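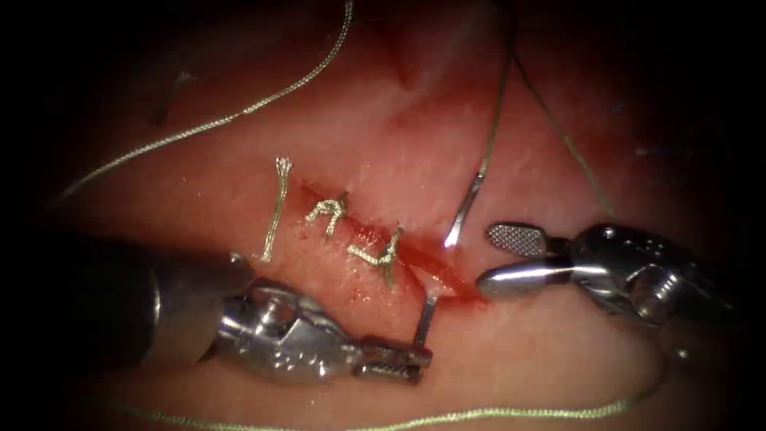
Rüdiger Diekmann writes that a disc lock is all anyone needs on a motorbike, and that his has sat unmolested behind the same shed since November. I'm pleased for him. I'd still do the following.

## Keeping the bike in the garage

- **Chain it to something that stays put.** A ground anchor set in concrete is good. A downpipe is a gift.
- Keep the chain off the floor. Slack links lying on concrete are easier to hit with a hammer.
- Go through the back wheel. Front wheels come off, and thieves own spanners too.
- Fit a cover, a dull one. My Gudlow cost 80 quid and makes the bike look like a broken barbecue.
- Don't hang the spare key on a hook marked BIKE. I had one of these for years, in rather nice lettering.
- Squirt some lock lubricant in before winter, or you'll be the one attacking it with bolt croppers in your slippers.
- Write down the frame number and keep it indoors. Under the seat is a poor place for it.

An alarm is fine if you're prepared to get up. Mine goes off for foxes, bin lorries and my own elbow.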